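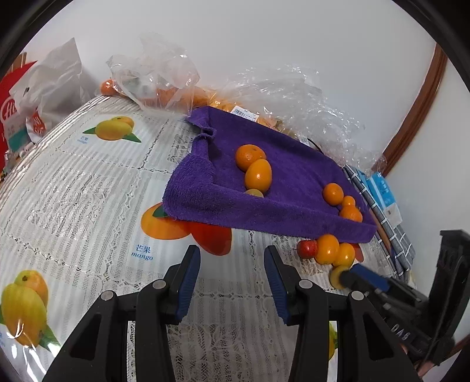 사진 제공: Anoma Gamage

큰 개와 작은 마당, 밤에 짖는 문제
게시판: 대형견 생활 / 글번호 848 / 조회 3859

Rizwan Fakir
오전 7:12

안녕하세요. 이 게시판에 처음 글을 올립니다. 한국어는 아직 공부하는 중이어서 표현이 어색한 곳이 있으면 이해해 주십시오.

저희 집 개 이름은 바투이고 수컷입니다. 몸무게는 35kg이고, 나이는 수의사 선생님 말씀으로 네 살 정도입니다. 혈통은 정확히 모릅니다. 보호소 서류에는 믹스견이라고만 적혀 있었습니다. 그런데 머리 모양과 행동을 보면 가축을 지키는 개의 피가 섞인 것 같습니다. 낮에는 거의 잠만 자고, 해가 지면 일어나서 담을 따라 천천히 돕니다. 공을 던지면 공을 보고 저를 보고 다시 눕습니다.

문제는 이사입니다. 작년까지 저희는 시골에 있는 넓은 마당 집에서 살았습니다. 옆집이 멀어서 바투가 밤에 짖어도 말하는 사람이 없었습니다. 지금은 읍내에 있는 단독주택인데 마당이 자동차 두 대를 세울 만한 크기이고, 담 바로 옆이 골목입니다. 밤 열한 시부터 새벽 네 시 사이에 사람이 지나갈 때마다 짖습니다. 작은 소리가 아니고 가슴에서 나오는 낮은 소리입니다. 창문이 닫혀 있어도 들립니다.

지난주에 앞집 어르신이 찾아오셨습니다. 화를 내지는 않으셨지만 잠을 못 주무신다고 하셨습니다. 저는 많이 죄송했고 과일을 사서 다시 인사를 드리러 갔습니다. 그러나 과일로 해결할 수 있는 일이 아닙니다.

제가 지금까지 해 본 것을 적겠습니다.

저녁 산책을 30분에서 한 시간으로 늘렸습니다. 차이가 없습니다.
마당 쪽 등을 껐습니다. 조금 나빠진 것 같습니다.
짖을 때 나가서 "그만"이라고 말했습니다. 제가 나가면 꼬리를 흔들고 더 열심히 짖습니다.
Trako 위치추적 목걸이를 채워서 밤에 얼마나 움직이는지 보았습니다. 밤새 담을 따라 왔다 갔다 합니다.

아내는 밤에 실내로 들이자고 합니다. 저는 바투가 평생 밖에서 살았기 때문에 집 안에서 답답해할까 봐 걱정합니다. 이런 성격의 개를 실내로 옮겨 보신 분이 계시면 경험을 듣고 싶습니다. 짖음 방지 목걸이는 쓰고 싶지 않습니다.

Manouchehr Ranjbar
오전 8:40

저는 어릴 때 양을 키우는 집에서 자랐습니다. 그래서 조금 강하게 말씀드리겠습니다.

바투는 문제 행동을 하는 것이 아닙니다. 자기 일을 하고 있습니다. 그런 개는 밤에 깨어 있고, 낯선 소리가 나면 먼저 소리를 내서 상대를 멀리 보냅니다. 물지 않고 짖는 것이 좋은 개입니다. 우리 할아버지는 밤에 조용한 개를 믿지 않으셨습니다.

이런 개를 골목 옆 좁은 마당에 둔 것이 문제의 시작이라고 생각합니다. 개를 바꾸려고 하지 마시고 장소를 바꾸는 것을 생각해 보십시오. 다시 이사하기 어려우면, 농장을 하는 분에게 보내는 것도 나쁜 일이 아닙니다.

Anoma Gamage
오전 9:05

Manouchehr 님, 말씀의 앞부분은 동의합니다. 뒷부분은 동의하지 않습니다.

농장에 보내면 행복할 것이라는 말을 이 게시판에서 자주 읽었습니다. 그런데 네 살이 될 때까지 가축을 본 적이 없는 개가 농장에서 잘 지낸다는 보장이 어디에 있습니까? 제가 임시보호를 했던 개 중 하나는 농장으로 갔다가 한 달 만에 돌아왔습니다. 닭을 지키지 않고 닭을 쫓았습니다. 돌아왔을 때 목에 줄 자국이 있었습니다.

Rizwan 님, 저는 아내분 의견이 맞다고 생각합니다. 실내로 들이십시오. 다만 첫날부터 문을 닫고 밤새 두지 마시고, 저녁 시간부터 시작하시면 됩니다. 가족이 저녁을 먹고 텔레비전을 보는 동안 같이 있게 하고, 그다음 잠깐 마당에 나갔다가 다시 들어오게 합니다. 저는 이것을 열흘 했습니다. 열하루째부터는 개가 먼저 현관 앞에 와서 앉아 있었습니다.

질문이 있습니다. 바투는 집 안에 들어와 본 적이 전혀 없습니까? 그리고 바닥이 미끄러운 재료입니까? 큰 개들은 바닥이 무서워서 안 들어오는 경우가 많습니다.

Rizwan Fakir
오전 9:31

두 분 답변 감사합니다.

현관까지는 들어옵니다. 거실 바닥은 미끄럽습니다. 한 번 들어왔다가 뒷다리가 벌어져서 놀랐고 그 뒤로는 현관 매트에서 더 가지 않습니다. 그것을 바닥 문제라고 생각하지 못했습니다. 저는 바투가 밖을 더 좋아한다고 생각했습니다.

Manouchehr 님, 다른 집으로 보내는 것은 생각하지 않고 있습니다. 보호소에서 두 번 돌아온 개입니다. 저희가 세 번째 집입니다. 기분이 나빠서 드리는 말씀은 아닙니다.

Manouchehr Ranjbar
오전 9:48

그 사정을 몰랐습니다. 그렇다면 보내라는 말은 취소합니다. 미안합니다.

그래도 이 개가 원래 무엇인지는 잊지 마시기 바랍니다. 실내에 들어와도 귀는 골목에 있을 것입니다.

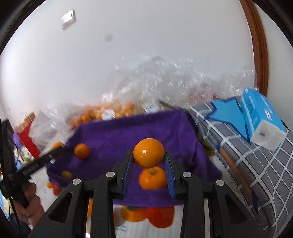
Sunil Kodikara

저는 같은 문제를 이 년 전에 겪었습니다. 그래서 길게 씁니다. 시간이 없으신 분은 지나가셔도 됩니다.

저희 개는 암컷이고 바투보다 조금 가볍습니다. 이름은 칼루입니다. 저희 집도 골목 옆이고, 칼루도 밤에만 짖었습니다. 처음에 저는 훈련사를 불렀습니다. 훈련사는 짖을 때 간식으로 관심을 돌리라고 했습니다. 그래서 저는 새벽 두 시에 잠옷을 입고 간식을 들고 마당에 서 있었습니다. 일주일 후에 칼루는 짖고 나서 저를 찾으러 왔습니다. 제가 칼루에게 짖으면 간식이 나온다고 가르친 것입니다.

그다음에 한 일은 기록입니다. 공책에 짖은 시간과 이유를 적었습니다. 이유를 모르면 모른다고 적었습니다. 두 주 정도 적어 보니까 생각보다 단순했습니다. 대부분이 같은 사람들이었습니다. 신문을 돌리는 오토바이, 늦게 퇴근하는 옆 골목 학생, 그리고 고양이 한 마리. 고양이는 매일 같은 시간에 담 위로 지나갔습니다.

학생에게는 제가 먼저 인사를 했습니다. 사정을 설명하고, 괜찮으면 저녁에 잠깐 칼루를 만나 달라고 부탁했습니다. 다행히 개를 좋아하는 학생이었습니다. 세 번 만난 뒤부터 칼루는 그 학생에게 짖지 않았고 담 쪽으로 가서 코로 냄새만 맡았습니다. 오토바이는 해결하지 못했습니다. 고양이도 해결하지 못했습니다.

그래서 결국 밤에는 안으로 들였습니다. 제가 쓴 순서는 이렇습니다.

먼저 바닥에 요가 매트를 깔았습니다. 현관에서 잠자리까지 길처럼 이어서 깔았습니다. 보기에 좋지 않지만 개가 발을 디딜 곳을 알게 됩니다.

잠자리는 골목에서 제일 먼 방에 만들었습니다. 저희 집에서는 세탁실 옆 작은 방입니다. Hindar 켄넬 제일 큰 것을 샀는데 문은 닫지 않았습니다. 뒤쪽과 옆쪽에 담요를 덮었습니다.

밤 산책은 열 시 반에 짧게 했습니다. 운동을 위한 산책이 아니라서 골목을 한 바퀴 천천히 돌고 냄새를 맡게 했습니다. 저는 이것이 중요했다고 생각합니다. 자기가 지킬 곳을 다 확인하고 들어오는 것처럼 보였습니다.

라디오를 작게 틀었습니다. 사람이 말하는 방송이 음악보다 좋았습니다.

첫 주는 힘들었습니다. 밤에 세 번, 네 번 일어나서 현관에 갔습니다. 두 번째 주에는 한 번이었습니다. 지금은 아침까지 잡니다. 코를 골고 잡니다.

Manouchehr 님 말씀처럼 귀는 골목에 있습니다. 큰 소리가 나면 한 번 낮게 소리를 냅니다. 그러나 담 너머로 들리지는 않습니다. 저는 그 정도는 칼루의 권리라고 생각합니다.

Qusai Abou Jaoude
오후 12:20

저는 조금 다른 의견입니다.

모두 실내를 권하시는데, 난방 문제를 생각해 보셨습니까? 겨울털이 두꺼운 개가 12월에 온돌방에서 자면 더워합니다. 저희 개는 실내에서 숨을 헐떡거리고 새벽에 물을 많이 마셨습니다. 그래서 저는 마당에 좋은 개집을 만들고 담을 막는 방법을 선택했습니다.

담을 막는다는 것은 보이지 않게 하는 것입니다. 저희 대문은 철제 살대여서 골목이 다 보였습니다. 안쪽에 나무판을 대니까 낮에 짖는 것이 많이 줄었습니다. 밤에는 소리 때문에 짖으니까 덜 줄었습니다. 그래도 이웃이 고맙다고 했습니다.

개집 위치도 바꾸었습니다. 대문 옆에 있던 것을 집 뒤편으로 옮겼습니다. 개가 문 옆에서 자면 문지기가 됩니다. 뒤에서 자면 조금 덜합니다.

Anoma Gamage
오후 12:52

Qusai 님, 난방 이야기는 맞습니다. 저도 개가 자는 방은 보일러를 잠급니다. 방마다 밸브가 따로 있으면 어렵지 않습니다. 이것을 첫 글에 쓰지 않은 것은 제 실수입니다.

그런데 대문을 막는 것은 개에 따라 다릅니다. 제가 돌본 개 한 마리는 안 보이니까 더 짖었습니다. 보이면 확인하고 그만두는데, 안 보이면 확인을 못 하니까 계속 짖었습니다. Rizwan 님이 마당 등을 껐을 때 조금 나빠졌다고 쓰셨지요. 바투도 이 종류일 수 있습니다.

Qusai Abou Jaoude
오후 1:10

등 이야기는 제가 못 읽고 지나갔습니다. 그러면 나무판은 나중에 생각하셔도 되겠습니다. 돈을 쓰기 전에 이불이나 천막 천을 며칠 걸어 보고 결정하시는 것이 좋습니다. 저는 바로 나무판을 샀는데, 다행히 저희 개에게 맞았을 뿐입니다.

그래도 한 가지는 계속 주장하겠습니다. 밖에서 자는 것이 전부 나쁜 것처럼 말하는 분위기는 좋지 않습니다. 바람이 안 들어오는 집, 마른 깔개, 얼지 않는 물이 있으면 밖에서 건강하게 사는 개도 많습니다.

Sunil Kodikara
오후 1:34

그 말씀은 저도 인정합니다. 저희도 낮에는 마당에 있습니다. 밤에만 바꾼 것입니다. 그리고 밤에만 바꾼 이유는 이웃입니다. 칼루 혼자 산다면 저도 그대로 두었을 것입니다.

Rizwan Fakir
오후 6:15

퇴근하고 다 읽었습니다. 정말 감사합니다. 제가 모르는 것이 많았습니다.

Sunil 님처럼 기록을 시작하겠습니다. Trako 앱에도 밤에 움직인 시간이 나오니까 공책과 비교해 볼 수 있습니다. 그리고 오늘 저녁에 매트를 사러 갑니다. 집에서 제일 조용한 방은 지금 창고처럼 쓰고 있는데 아내가 벌써 상자를 옮기기 시작했습니다. 아내는 이 글을 읽고 "내가 말했지요"라고 했습니다.

사료에 대해서도 질문이 있습니다. 지금 Romesel 대형견용을 아침에 한 번 주고 있습니다. 저녁에 주면 밤에 더 잘 잘까요?

Manouchehr Ranjbar
오후 6:50

나누어서 두 번 주십시오. 가슴이 깊고 큰 개가 한 번에 많이 먹고 뛰면 배가 꼬일 수 있습니다. 저녁밥은 밤 산책보다 훨씬 먼저 주십시오. 저희는 여섯 시 전에 줍니다.

배가 갑자기 부풀고, 토하려고 하는데 아무것도 나오지 않으면 기다리지 말고 병원에 가십시오. 밤이라도 가야 합니다.

Anoma Gamage
오후 7:22

이것은 Manouchehr 님 말씀에 전부 동의합니다. 오늘 처음입니다.

먹는 양은 늘리지 말고 같은 양을 둘로 나누세요. 실내로 들어오면 추위에 쓰는 힘이 줄어서 살이 찝니다. 저희 개는 첫 겨울에 허리가 없어졌습니다.

그리고 앞집 어르신께 계획을 말씀드리십시오. "이번 주부터 밤에는 집 안에서 재우려고 연습합니다"라고 하시면 됩니다. 기다릴 이유가 있으면 사람은 조금 더 참아 줍니다. 전화번호도 드리면 좋습니다.

Qusai Abou Jaoude
오후 7:40

전화번호는 조심하세요. 저는 드렸다가 다른 집 개가 짖을 때도 전화를 받았습니다.

Anoma Gamage
오후 7:46

그래도 저는 드리는 쪽입니다. 구청에 전화가 가는 것보다 저에게 오는 것이 낫습니다.

Rizwan Fakir
수요일, 오전 6:30

중간 보고를 드립니다.

매트를 깔았습니다. 첫날에는 현관에서 매트 두 장까지만 왔습니다. 제가 아무 말도 안 하고 거실에서 책을 읽으니까 한 시간 뒤에 세 번째 매트에 앞발을 올렸습니다. 이틀째에는 거실 가운데까지 와서 누웠습니다. 딸이 너무 기뻐서 소리를 질렀고, 바투는 현관으로 돌아갔습니다. 딸에게 조용히 기뻐하는 방법을 가르치고 있습니다.

어젯밤에 처음으로 방에서 잤습니다. 보일러는 잠갔습니다. 새벽 한 시와 세 시쯤에 일어나서 현관까지 갔다 왔습니다. 한 번 짖었는데, 앞집까지 들렸는지는 아직 모릅니다. 오늘 저녁에 가서 여쭤보겠습니다. 전화번호는 드렸습니다. Qusai 님, 미안합니다.

기록도 쓰고 있습니다. 지금까지 제일 많이 나오는 이유는 자정 조금 지나서 오는 배달 오토바이입니다. 그다음은 "모름"입니다.

라디오는 한국어 뉴스 방송을 틀어 놓았습니다. 저도 같이 듣고 공부하고 있습니다.

Sunil Kodikara
수요일, 오전 7:55

아주 좋은 시작입니다. 칼루는 방까지 가는 데 엿새 걸렸습니다.

한 가지만 부탁드립니다. 사나흘 잘 자고 나서 갑자기 다시 나쁜 밤이 있을 수 있습니다. 저희는 다섯째 날 밤이 첫날보다 나빴습니다. 그때 마당으로 다시 내보내지 마십시오. 저는 한 번 내보냈고, 그다음 날은 현관문을 긁었습니다. 문에 아직 자국이 있습니다.

Manouchehr Ranjbar
수요일, 오전 8:30

아침에 마당에 나가면 담을 한 바퀴 돌 시간을 충분히 주십시오. 밤사이에 누가 왔는지 냄새로 읽어야 합니다. 바쁘다고 바로 목줄을 채우지 마십시오.

그리고 Munshi 공원 쪽에 사시는 분이 계시면 저에게 쪽지를 주십시오. 큰 개들이 아침 일찍 조용히 걷는 모임을 만들고 싶습니다. 작은 개를 싫어하는 것은 아닌데, 저희 개가 무서워합니다.

Rizwan Fakir
수요일, 오후 9:05

앞집에 다녀왔습니다. 어르신께서 어젯밤에는 한 번도 못 들으셨다고 합니다. 바투를 보고 싶다고 하셔서 대문 앞에서 인사를 시켰습니다. 바투는 어르신 지팡이 냄새를 오래 맡았습니다.

Manouchehr 님, 저희 집에서 Munshi 공원까지 차로 십 분입니다. 쪽지 드리겠습니다.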